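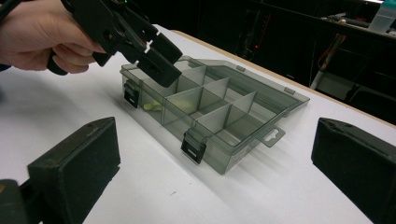
How do we decide which small parts go in the divided box and which stay in their bags? Everything we reach for more than once in a week goes in the box, and the rest stays bagged in the drawer with its label.

**Monday, bench 2, morning**

I started the sorting of small parts again, because in February we stopped half way and since then the bags became mixed. The plan for today is only the plastic organizer, the grey see-through one with the long divider in the middle and the two black latches. The other boxes wait.

Notes on the box itself, so we don't discuss it again:

- The tab with the slot at the end is good for hanging, but I don't want to hang the box when it is full. The Clenach rail is fixed with short screws and I don't trust them.
- The latches must both be pressed until they click. If only one is closed, the lid stands up a little on the other side and the washers travel to the neighbors.
- Labels go on the lid. On the walls they make it hard to see inside, and to see inside is the whole reason we bought this type.

**Washing**

Old dust and some oil were in the corners from the previous use. Warm water, a drop of dish soap, soft brush. I took no solvent. Last year I cleaned a similar box with the Ristine degreaser and the plastic went cloudy in one evening, and it never came back. Please do not use Ristine on anything clear. It is fine for metal trays.

I dried the box upside down on paper towel. The slots where the dividers sit keep water for a long time - I used the air gun on low pressure for these.

**Layout**

First try was by size, from small to large. It looked nice and it was not practical. When I build a clamp I need one screw, its nut and its washer, and with the first layout these three were far from each other. Second try is by use:

- back row: clamp parts (M3 screws, M3 nuts, washers)
- front row: cable things (ferrules, small ties, end caps)
- one compartment free, for whatever I find on the floor

The free compartment sounds silly but I want to keep it. Before, the found parts went in my coffee saucer.

The M3 x 8 and M3 x 10 look the same to my eyes after lunch. I put the x 10 in a paper sleeve inside the same compartment. Not elegant. If somebody has a spare divider from the Gavier set, please try if it fits across here. I think the Gavier ones are a little taller and the lid will not close, but I did not measure.

**Quantities**

I don't want to fill the compartments to the rim. When they are full the fingers can't go in, and the parts jump over the divider. Half full is comfortable.

Stock that I entered in the sheet today:

| Part | In the drawer | Comment |
|---|---|---|
| M3 washers | 300 | unopened bag, Baláž |
| M3 nuts | 40 | order again |
| End caps | 32 | enough for this build |

The washers from Baláž are slightly thinner than the previous ones. For the clamps this makes no difference. For the lamp arm it does, there you must take two.

**Afternoon, 14:20**

I found that the ferrules in the old bag are of two colors and also of two lengths, and the colors do not follow the lengths. Somebody put together the rests of different packs. I sorted them by length on a sheet of white paper, with tweezers. It took much longer than it deserves. The short ones go in the box and the long ones went back in the drawer, in a new bag with "long" on it.

For the next time: tip the bag out on the white table top and not on the green mat. On the mat the small parts hide in the cut marks.

Also the dividers. They can be pulled up with two fingers, but one of the cross ones is loose in its slot and lifts when I take out the nuts. I tried a small strip of tape on the edge. It holds now, we will see after a week of use. Glue would be stronger, only then we can never change the layout, and I am sure that I will want to change it.

**Open points**

- Check if the tape on the loose divider holds.
- Longer screws for the Clenach rail, then maybe hanging is possible.
- Order nuts.
- The springs. I have no idea where the springs should live. They catch each other and come out like one animal. Perhaps a small tube with a cap.
- Label printer says the tape is nearly finished - the labels on the lid are handwritten for now, with the thin marker. If they rub off, the same text is in the stock sheet, second tab.

Box goes on the shelf over bench 2, left side, with the latches to the front. Please put it back there also when you are in a hurry.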